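The knot is the hard part: a visit with the Lorau suturing group

I'd been emailing the Lorau group for most of August before they let me come by, and when I finally got there the first thing I was offered was a chair and a bag of pretzels. The lead researcher (who asked me to leave names out, the paper being still under review) talks fast and draws on everything, including my notebook.

Lorau works on teaching a surgical robot to sew. The arm watches recordings of a person doing the job from a console, then tries to learn which motion comes next. I asked why they'd picked stitching out of everything a surgeon does.

"Thread is awful," the researcher told me, laughing. "A metal tool goes where you tell it. Thread goes where it likes, and it looks different every single time."

The group's earlier model, Mirkine, learned from 284 recordings and did fine with driving the needle, but it fell apart at the knots. The new one, Foltora, had 551 to learn from, and the big change is in how those recordings are cut up. Mirkine got each one whole. With Foltora, every recording is split into short pieces, and each piece gets a label saying what the thread is doing.

"We used to label the tool," they said. "Grasp, pull, release. Then one of our students started writing down the thread instead, slack or tight or crossed over, and I thought, oh no, we have to redo all of it!"

They did redo all of it. It took 18 weeks.
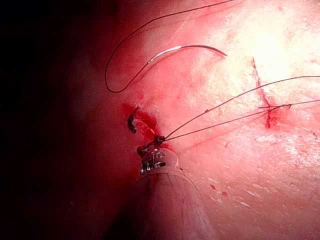

I wanted to know what makes a moment hard for the model, and I got a long and very happy answer. It starts with telling one piece of thread from another, which sounds easy until you try it yourself. Take the two strands running off to the right from the knot, nearly side by side and both pulled tight, while the thread on the needle wanders off in a big loose loop. "Same dark color, totally different situation," the researcher said. "If you grab the wrong one you're pulling on a stitch you already made." Then there's the blood and the glare on the tissue. A dark scrap lying in a red patch, a shiny line running past it: a person sorts that out without thinking, and the model has to be taught to.

So does it work? Better than it did, I was told, with a bit of a shrug. In a batch of 700 short practice segments, Foltora picked the right strand far more often than Mirkine had. What it still can't do well is recover. Once a loop slips, the arm tends to repeat the same move a little harder.

"That's my least favorite thing to watch," the researcher said. "I end up talking to the screen."

A second lab, Prydderch, is going to run the same tests on its own equipment, and the Lorau people seem nervous and excited about that in equal parts. I asked if they'd share the labels too. Yes, all of them, as soon as somebody finishes checking the spelling (apparently "taut" was a problem).

I finished the pretzels, by the way. My notebook still has a drawing of a square knot across two pages, with an arrow and the word "HERE" underlined three times.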